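Nokitz (software)

From Fladcombe Robotics Wiki, the reference for small manipulation projects

Nokitz is a planning and coordination program for robots with two arms. It receives a task description, divides it into steps, gives each step to one arm or to both, and produces joint trajectories which do not bring the arms into collision with each other or with the objects around them. It was written at the Forsyth workshop in Fladcombe, first as a private tool of Larasati Pattinasarany, and later as a shared project. The present maintainer is Raffaele Cirillo.

The program does not contain a low-level controller. It sends its trajectories to Clerko, a separate service which runs close to the hardware or to the simulator and keeps the timing. The two are often installed together and newcomers sometimes take them for one program, but they have separate version numbers and separate bug lists.

Contents
1 Name
2 History
3 Structure
4 Planning method
5 Simulation
6 Known problems
7 See also

Name

The name has no meaning. Pattinasarany took it from a list of unused user names on the workshop server. In older notes the spelling Nokits is also found, and the configuration folder keeps this spelling until today.

History

The first version planned for one arm at a time. The second arm was treated as a fixed obstacle, and had to wait in a parked position until the first had finished. This was safe but slow, and tasks in which one hand holds a thing while the other hand works on it could not be written at all.

Marisa Marras replaced this part in a February rewrite. Her version plans both arms on a common time line, so that a movement of one arm is known to the other before it begins. The same rewrite removed the old text menu, which some users still regret. Version 3, published in June 2025, added the task editor and changed the format of the scene files. Files from earlier versions must be converted with the small script in the tools folder.

Structure

Nokitz has three layers. The task layer reads a list of goals, for example that a certain cup must be placed on a certain tray. The allocation layer decides which arm is responsible. The motion layer searches for a path.

Allocation is done by cost. For each object, the program estimates how far every arm must travel and how near it comes to its joint limits, and the cheaper arm receives the step. The user can overrule this by writing the side in the task file. Left and right are always given from the robot's own point of view, so in a picture taken from the front they are exchanged. Many wrong task files come from this single point, and the documentation repeats it on almost every page.

Objects are described in the scene file by a simple shape, a position and a grasp list. A grasp list says from which directions a gripper may approach. For a cup there are normally entries for standing and for lying on the side, as the good approach is very different in each case.

Planning method

The motion layer uses a random tree search in the combined joint space. The seven joints of each arm are taken together, which gives a space of 14 dimensions. The search in such a space can be long, so the planner first tries to solve each arm alone and only joins them when the two solutions come too close. Ashley Pilkington, who wrote this part, calls it "late joining" in the source comments.

After a path is found it is smoothed and checked again. The smallest allowed distance between the arms is 35 millimetres in the standard settings. A smaller value makes more tasks solvable, but the error of the camera calibration must then be known very well.

Simulation

Most development is done in simulation, with a table, two arms and ordinary kitchen objects such as cups, a tray, a dish and a pot. The objects were chosen by Reynaldo Policarpio for their shapes — a pot has a deep opening and handles which are easy to hit with the wrist, while a flat dish is hard to pick up at all.

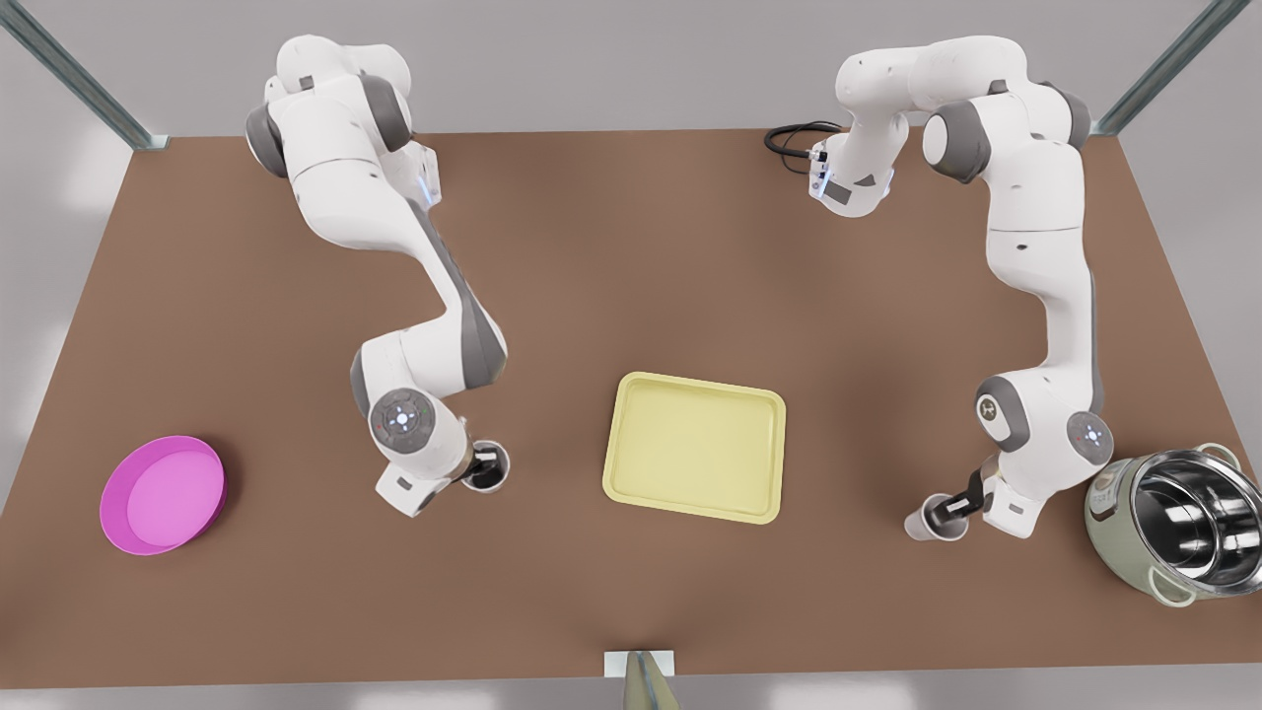

A scene is run again after each change in the planner, with small differences in the starting positions. The regular test set has 1298 such starts. A run is counted as failed if the arms touch, if an object is released at the wrong place, or if the planner gives no answer before the time limit. Failed runs are stored with their random seed and can be opened in the viewer later.

Known problems

The contact model of the simulator is too friendly to the gripper, and a grasp which holds there may slip on a real robot. Cables are not modelled. The allocation layer can also change its mind between two almost equal arms when a task is planned again, and the suggested remedy is to write the side by hand.

See also

Clerko
Grasp list
Scene file format (version 3)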